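Sukgate Office Services
Workstation Working Group
Minutes of the meeting of 26/06/2026

Present: facilities, desktop support, purchasing, accounts (part of the meeting)
Apologies: records

1. Minutes of the previous meeting

Accepted with one correction. Under item 4, "Travora" should read "Dimitriou" as the supplier of the power strips.

2. Matters arising

The cable labels ordered in February have been delivered. The printed text is too small to read under a desk. Purchasing will ask Travora for the next size up and return the unopened rolls.

The door to the storage room has been rehung.

3. Tower placement and rear access

Desktop support reported on the setup bench. Towers are now placed upright on the light table by the wall, rear side toward the person working, so that the expansion slots, audio jacks and lower ports can be reached without turning the case. Two points were raised. The bench surface marks easily when a case is dragged, and there is a seam across it that catches rubber feet. Lifting was agreed as the rule, with a felt pad under any case that has to be turned.
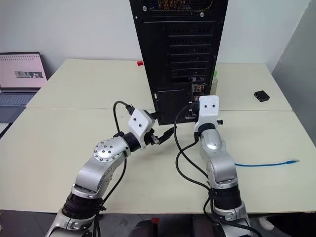
Support asked that connection order be fixed in the bench sheet. Agreed order: display, network, keyboard and mouse, audio, power last. Disconnection is the reverse. Audio plugs are to be matched by jack color and checked against the case manual, as the colors are not the same on every model in stock.

Ventilation was discussed. The group agreed that the rear grille must stay clear of the wall after installation. Desks in the second-floor rooms are 1460 mm wide and have a cable tray at the back, which pushes the tower forward in any case. Desks in the front office have no tray. Facilities will fit a stop block to those.

Side panel screws: support noted that replacement screws are being taken from mixed boxes. Only screws of the matching thread are to be used. Mixed boxes will be sorted or thrown out.

4. Desk moves, second floor

13 desks have been moved and reconnected. Four are still waiting for network outlets. Accounts asked that its own desks not be moved during the closing period. Agreed.

The Druletar floor plan is out of date for the corner room and shows a partition that was removed. Facilities will send a marked-up copy.

5. Purchasing

Quotes received for network patch cables:
Dimitriou - 1000 pieces, mixed lengths, delivery in one lot
Travora - same quantity, delivery in two lots

Storage space favors two lots. Price difference is small. Decision held until Travora confirms the lengths in writing.

Request for a second bench lamp: approved.

6. Other business

Old towers in the storage room: 17 units are awaiting disposal. Drives must be removed and logged before pickup. Support will finish the log - the sheet currently lacks serial numbers for the last shelf.

Actions
Purchasing: label size, return of rolls, written lengths from Travora, bench lamp
Desktop support: bench sheet, screw boxes, drive log
Facilities: felt pads, stop blocks, marked-up floor plan

Next meeting to be called by facilities when the network outlets are in.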